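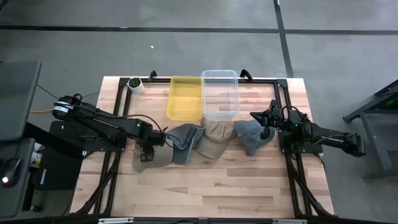 The Hodard Scheme is a workplace training program on equal treatment of employees and the public, used mainly by libraries, archives and small museums. It was drawn up by Skoson, a training firm based in Bråten, and covers recruitment, reasonable adjustments, complaints and the handling of personal records. The full course lasts 3 days. Its unit on dress codes deals with head coverings, uniforms and hair, and asks staff to separate rules about ordinary headwear, such as a tan cap or a dark gray one, from rules that affect religious dress or medical need.

Structure

Each course takes up to 20 participants. Managers and front desk staff attend together, except for a half-day session on hiring that is open to managers only. The course handbook runs to 105 pages and is also issued in large print and audio. Participants write a short action plan, which their employer keeps.

Use

The scheme was first adopted by the Gultetti library network, which has put 2,000 employees through it. Later versions added material on remote work and shortened the section on legal terms. A refresher — taken online — is offered every September.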